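Minutes, open day follow-up. Flurgate site, upstairs room, start 4.10pm

In the room: Éabha Kavanagh (chair), Finbarr Kinsella, Róisín Cronin, Rónán Hegarty (left before item 6). Rónán Ó Dálaigh on the phone from Clernbridge, line poor.

Last minutes: ok'd. Finbarr's name spelt wrong twice in them, now fixed.

**1. Numbers**

136 through the door, going by the sign-in sheets. Page two of the sheets got coffee on it so a few names are guesswork. Rónán H had hoped for 300 and said so. Éabha pointed out the leaflets only went out the week before. School group from Clernbridge came early and had to stand in the yard till the gate was opened.

ACTION: Finbarr, gate key to reception by 8 next time.

**2. Parking**

Long discussion. Visitors parked in the Flanagan loading bay, Flanagan rang twice. Cones were in the van. Róisín to write and apologise, with an offer of a tour if they want one.

**3. Folding demo**

Ran every half hour in the front bay, on the Haserura cell. Best liked thing of the day by a distance, going by the comment cards. People stayed for two or three goes. Children wanted to hand it their own jumpers and were told no, then one was told yes by Finbarr. Agreed: same answer for everybody.

Complaints: couldn't see from the back, couldn't hear Rónán H over the compressor. One card says "slower than my mother". Rónán Ó D says speed was turned down on purpose for the day and we should of had a sign saying so. Agreed.

Barrier tape too close, people leaning over it. Move back and put proper posts in. Éabha wants this done before anybody else is let in, not just before the next open day.

ACTION: Rónán H, posts. Róisín, sign with the speed on it in plain words.

**4. Money**

Spend came to just under 700, including sandwiches. Too many sandwiches. Éabha asked for the hire of the chairs to be shown on its own line, Róisín will redo the sheet.

**5. Next one**

May suggested. Rónán Ó D can't do the first half of May. Morning only this time? Left open. Groups of 12 at the folding cell, booked slots, so the back row problem goes away. Finbarr not keen on booking, says people won't turn up for there slot. Try it once and see.

Clernbridge would like the cell brought to them instead. Rónán Ó D to find out about floor space and power, then back to this meeting.

**6. Piece for the newsletter**

Róisín read out her draft. Agreed with one change (take out the bit about jobs, Éabha will write something seperate on that). Goes in as below.
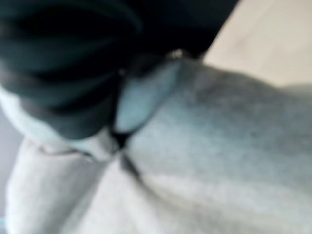 *Words: Róisín Cronin, Flurgate open day team*

Cloth is awkward stuff. A box stays the shape it was when you put it down, but a towel or a sweatshirt lands differently every time, and the gripper has to find something to pinch before any folding can start. A pinched fold, a crease running off across the rest of the cloth, and go from there. Visitors to our front bay got to watch it up close and ask whatever they liked. The most asked question was whether it does fitted sheets. Not yet!

If you missed it, there will be another chance. Keep an eye on the board by reception.

**7. AOB**

Lost property: one child's glove, one umbrella, a set of keys. Keys to Éabha.

Compressor, can it be switched off during talks? Finbarr to ask.

Finished 5.25pm. Next meeting same room, Róisín to send the time round.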